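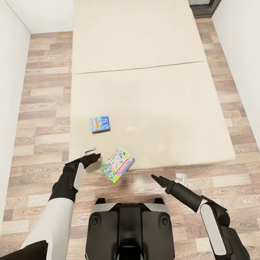 Source: Clalach press archive. Render: Fidelina Arboleda

Hukero is a software kit for training two-armed robots in simulated homes. It is made by the company Clalach and was first offered in March under the name Hondent, which was changed before the second version. The kit is sold to laboratories and to technical schools, and it is used mostly for the handling of household objects such as boxes, boards and small toys.

The basic package contains 14 rooms and 1396 objects. Each object has its own weight and its own friction, and both values can be edited in a text file. The robot model has two arms with grippers, and the user may control it by hand or with a program. In the tidying tasks, games are placed on the floor, on tables or on a mattress, and the robot must bring them to a given place.

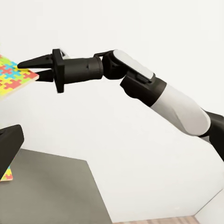 Can Hukero be used without a real robot?
It can. The complete kit works on one computer, and a real robot is needed only if the user wishes to test the result outside the simulation.

The licence is paid yearly. A school licence covers 18 seats and includes the updates, but the editor for new rooms, called Urrutia, must be ordered separately. Rooms which were made with Urrutia can be shared between licence holders.

Card game boxes belong to the more difficult objects of the kit, as they are narrow and can fall when a finger touches them too high.
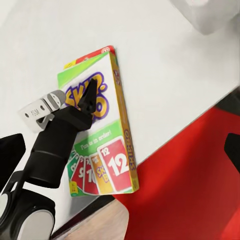 For this reason the second version brought a finer contact calculation, which may be switched on for single objects. It makes the simulation slower, and the manual advises to keep it off in rooms with over 41 movable objects. Users have also criticised the manual itself, of which the chapter on friction still describes the menus of Hondent.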